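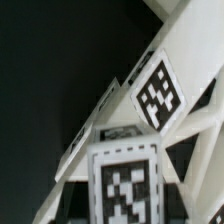 How to Put Square Markers on an Angled White Part

Square black-and-white markers look like the easiest thing in the world to add to a project. Print, cut, stick, done! And on a flat board that's pretty much the whole story. It gets a lot more interesting (and a lot more fun) when your part has slanted faces and steps and little recessed spots, and you want a marker on several of them. I've made a bunch of these by now, and I still get a kick out of the moment when every square pops up on the screen at once.

The method below is the one I settled on with Dalia Hamdy while we were building Mullotari, our tabletop tracking project. It works on any pale, matte part with faces big enough to hold a sticker.

What you'll need

Matte sticker paper (glossy is trouble, see below)
A laser printer
A sharp craft knife and a steel ruler
1000 grit wet-and-dry sandpaper
Isopropyl alcohol and a lint-free cloth
A soft pencil
Flat-tipped tweezers

Step 1: Pick your faces

Hold the part where it's going to live and look at it from wherever the camera will be. Turn it a little each way. You want at least one marker facing the camera pretty squarely at every angle you care about, so a mix of upright and tilted faces is great. Write down which marker number goes on which face before you print anything. I draw a quick sketch and scribble the numbers right on it.

Small recessed faces are tempting, but check that nothing in front of them blocks the view. A marker with one corner hidden usually won't be read at all.

Step 2: Print at true size

Turn off "fit to page" in the print dialog. I mean it, go check! Mine are 17 mm across the black part for the small faces. Measure the print with your ruler, and if it comes out a hair off, either fix the scaling or type the measured size into your software.

Every marker needs a white border all the way around. The software finds the black square by its contrast with whatever is next to it, so leave yourself a strip of clean white at least as wide as one of the little cells inside the pattern. More is fine. If your face is a dark color, that strip is doing all the work.

You can also print a dashed outline outside the white strip as a guide for cutting or lining up. Keep it thin and keep it well away from the black.

Step 3: Prep the surface

Sand each face lightly with the 1000 grit, wipe with alcohol, and let it dry. Two passes with the cloth are enough. Hold the part up to a lamp afterward and look across the surface for ridges, since a bump under the sticker turns into a bend in your square.

Step 4: Cut and stick

Cut with the ruler sitting on top of the marker, so a slip goes into the scrap and not into your print. Round the corners of the sticker if you like - they lift less that way, and they look nice too.

Pencil two tiny ticks on the face where the top edge should land. Peel back one edge of the backing, set that edge down on the ticks with the tweezers, and roll the rest down slowly with a fingertip. Don't start from the middle, you'll trap air.

On a slanted face, square the marker up to the edges of the face itself. It'll look crooked from the front and that's fine, the software wants to know about that tilt.

Step 5: Clean up

White parts pick up finger marks like crazy. Smudges out on the body are mostly a looks thing, but anything dark that touches the marker's white border should come off. Use a barely damp cloth and work away from the sticker.

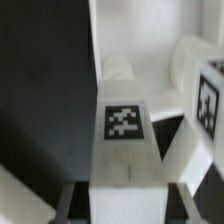
Marker on the top face of the tall block, with gray smudges on the white below it.

Step 6: Test it

Put the part under your normal lighting and run your detector. Tilt it slowly and watch which numbers drop out. If one flickers:

Look for shine. Move the lamp before you blame the print.
Check focus. A soft-edged marker may still read, but its position tends to jitter.
Check for shadows falling across the border.
Make sure you didn't use the same number twice. (I've done it. It took me a whole Saturday to spot.)

Once they all hold steady, measure where each marker sits relative to one corner of the part and save those numbers with your sketch. Recep Kahraman keeps his in a plain text file next to the print file, and I've started copying him.

If a sticker ever lifts, peel it, clean the face and start over with a fresh one. Pressing down an old edge never holds for me past a week.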